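How Firkcombe Gets Its Bread: a local history project
by Bartosz Jabłońska

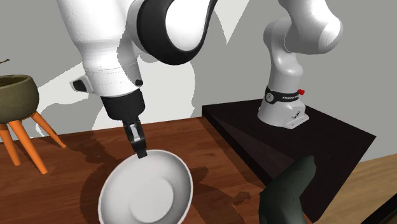

Page last changed: 26 January 2020

I started this project in April, thinking it would be a quick tour of the old bakeries, and it grew and grew – mostly because people in Firkcombe do love talking about bread! There were once five bakers in the village and now there are two, and I was lucky enough to spend a morning in each (and came home with far too many buns). Four neighbours lent me old receipts and order books, and from these I worked out that a large loaf was delivered to most houses every other day. I would still like to find out when the Clilter Lane ovens were closed.

Contact the project page | © Bartosz Jabłońska | Back to top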